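Stop tuning the planner, write down the world first

I've been grumbling about this at lunch for weeks, so Judit Bárány finally told me to put it on the blog and leave her soup alone. Fine!

My gripe is with how we pick planners. Someone reads a paper, swaps in a new one, and we all gather round to see whether the arm moves more nicely. Usually it does, a bit. Then it goes for a small part next to a bigger bit of kit and we're back to arguing about clearances.

In March I went through 456 of our logged runs in Trollach (our own scheduler, sorry about the name). Of those, 34 had stopped early, and only 2 were what I'd call the planner's fault. Most of the rest were a stale scene model. A cable had shifted, or somebody had typed a height into a config file last spring and gone home. The planner did a lovely job in a room that didn't exist.

Tibor Hajdu disagrees with me, and he has a point: a quick planner lets you replan so often that a sloppy model matters less. I'd still take his budget for a quarter and spend it on dull tooling. Give me a viewer that shows what the software thinks is on the table, laid over what the camera gets, and a big ugly warning when the two drift apart. Szabolcs Pálfi hacked one together in 15 evenings and I now refuse to work without it.

And please, can we model cables? Even badly. A fat tube with a rough position would do me for now. 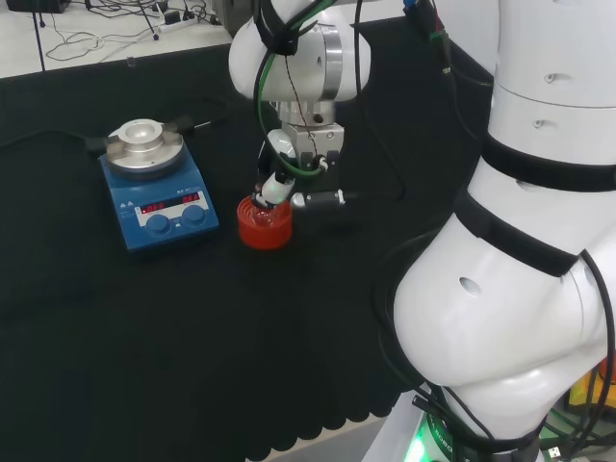

Gripper down at the red cap, with the hotplate stirrer beside it and cables on both arms.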